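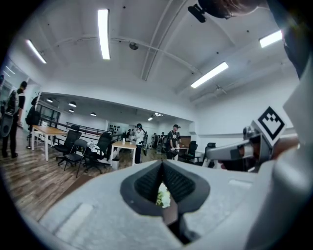
*Photo: Vova building group*

**Minutes, December, second floor**

Lighting. The long fluorescent fixtures in the front room stay up for now. Strobel quoted $2,767 to replace them and says the new ones pay for themselves in 22 months. Several members doubted this and asked what hours Strobel had assumed. No answer on paper. Not approved.

Back room. Daradlow wants $803 to swap the small ceiling lights there. It was asked why, when no complaints have come in. Tabled.

Railing. Repainting was called "urgent" in the last report. Two members who had looked at it did not agree. Limit of $100 for touch-up paint.

Smoke detector. Test record still missing. Vakesach claims it was sent. To be sent again.

Closed 4:40 p.m.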